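A Merar procura participantes para um trabalho pago de serviço de doces e preparação de mesa, a realizar nas instalações da Stencombe. Temos vagas para cinco pessoas na primeira fase. A chamada está aberta até 25 de julho de 2020.

## O trabalho

Cada participante trabalha sozinho a uma mesa de madeira e repete tarefas curtas de copa: passar bombons e chocolates de um recipiente para outro com uma pinça, dispor peças num tabuleiro, preparar um lugar à mesa com prato, taça e talheres. No fim de cada série, tudo volta ao ponto de partida e recomeça-se.

O ritmo é calmo, mas o trabalho é repetitivo. Quem já empratou sobremesas para banquetes ou encheu caixas numa confeitaria conhece o género de tarefa. Uma série completa tem 53 movimentos e está descrita numa folha que fica junto à mesa. A folha é para seguir pela ordem indicada, mesmo quando parecer mais prático fazer de outra maneira.

## O material

Todo o material é fornecido por nós. As pinças são cor-de-rosa, com pontas em forma de pata, e servem para pegar nas peças sem lhes tocar com os dedos. Há também tabuleiros de vários tipos, entre eles um de fundo creme com flores pintadas e outro de forno, em metal, retangular e de cantos arredondados.
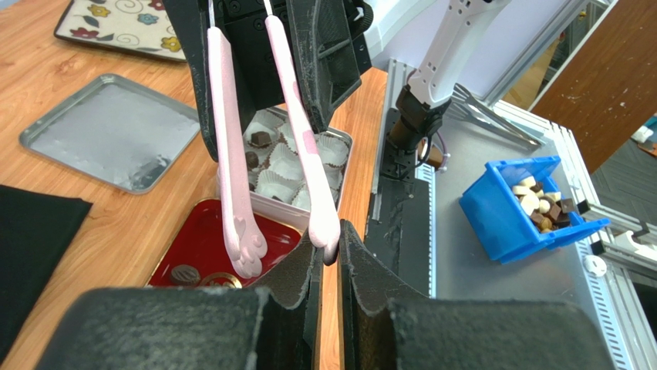
Uma participante da fase anterior escreveu-nos que o mais difícil foi acertar na força da mão: apertando de menos, o bombom escorrega, e apertando de mais fica marcado. Acrescentou que só ao fim da primeira manhã deixou de olhar para a pinça e passou a olhar para o sítio onde queria pousar a peça. Pediu também que avisássemos os candidatos de que o pulso se cansa. Fica o aviso - e as pausas previstas são mesmo para fazer.

Os chocolates usados nas séries não são para consumo. Peças partidas ou marcadas são postas de lado e substituídas no início da série seguinte. Quem tiver alergia a frutos secos, leite ou cacau deve indicá-lo na candidatura.

## A mesa

Na segunda parte da sessão junta-se a preparação do lugar. O garfo fica à esquerda do individual e a faca à direita do prato, na vertical. Os doces servem-se ao lado, do tabuleiro ou da lata, conforme a folha do dia.

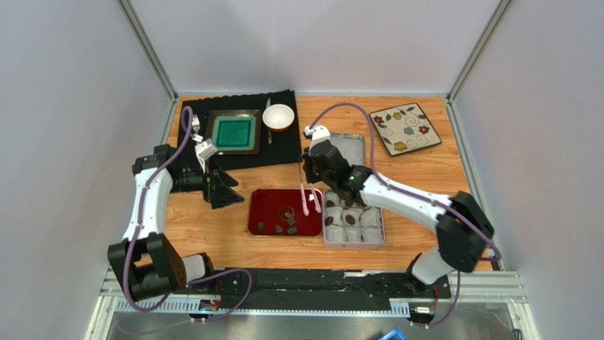
*Mesa com individual preto, tabuleiro vermelho com chocolates e lata com forminhas de papel brancas.*

As forminhas devem ficar alinhadas na lata antes de se começar. Se uma sair do lugar, endireita-se com a pinça e continua-se. Não é preciso parar a série nem chamar a pessoa responsável pela sala.

## O que pedimos

- Idade mínima de 18 anos.
- Boa destreza manual e visão normal ou corrigida.
- Disponibilidade para todas as sessões do calendário combinado.
- Unhas curtas, cabelo apanhado, sem anéis nem pulseiras.
- Compreensão de instruções escritas em português.

Experiência em pastelaria, copa ou serviço de mesa é valorizada, mas não é obrigatória. Aceitamos candidaturas de pessoas esquerdinas; nesse caso, pedimos que o indiquem, pois a disposição da mesa é diferente.

## O que oferecemos

- 300 euros por participante, pagos por transferência depois da última sessão.
- Almoço na cantina da Stencombe nos dias de trabalho.
- Avental e touca.
- Uma sessão de treino antes do início, também paga e já incluída no valor acima.

Quem desistir a meio recebe a parte correspondente às sessões feitas. As deslocações não são reembolsadas. Há lugar para bicicletas no pátio e o estacionamento de automóveis é limitado.

## Candidaturas

Enviar uma mensagem curta à Merar com a referência **397**, indicando nome, contacto telefónico, mão dominante, alergias alimentares e experiência anterior, se houver. Não é necessário currículo nem fotografia. Menores, ainda que com autorização dos pais, não podem participar.

Os candidatos pré-selecionados são chamados para uma prova prática com a pinça e uma caixa de bombons. A prova não é paga. Respondemos a todas as candidaturas, incluindo as que não forem aceites.

Está prevista uma segunda fase em janeiro, com as mesmas condições. Quem preferir essa altura pode dizê-lo já na mensagem, e guardamos o contacto até lá.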